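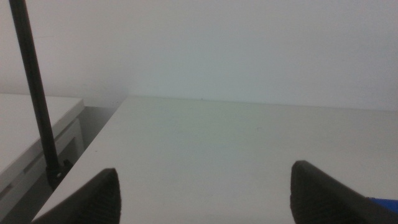 Payment confirmation on the Lightning Network is usually reported as a single latency figure, and that figure hides where the time goes. This report covers a test of Iltent, a small point-of-sale client written for the course, against a regtest network of two routing nodes named Doucet and Prokach. A payment passes through three stages: invoice creation, route search and settlement. The merchant terminal shows the result as a plain screen, as white and bare as the tabletop at the head of this report, and changes color only when the preimage is received. The stages were timed separately and written to a local log.

## Method

Each run sent 2000 payments of equal value from a wallet on Doucet to the terminal by way of Prokach. Channels were rebalanced before every run. Invoices expired after 200 seconds. Beverley Blackburn wrote the load script, called Brulto, and I wrote the log parser. Both nodes ran on one desktop machine, so network delay was added in software.

## Results

With no added delay, route search was the longest stage. Once the delay was raised to 350 ms per hop, settlement took over and route search hardly changed. Invoice creation was short in all runs.

Failures were mostly caused by channel liquidity. When Doucet had too little outbound balance, the client retried up to 2 times and then returned an error. The retry used the same route - a fault in our code, fixed in May - so the early runs overstate the failure rate and are left out of the totals.

## Limits

A two-node path has no real choice of route. Fees were set to zero. On-chain fallback was not tested, and the terminal was never connected to a public network.

## Remaining work

The parser still drops log lines with a missing payment hash. Brulto needs a setting for mixed payment values before the next set of runs.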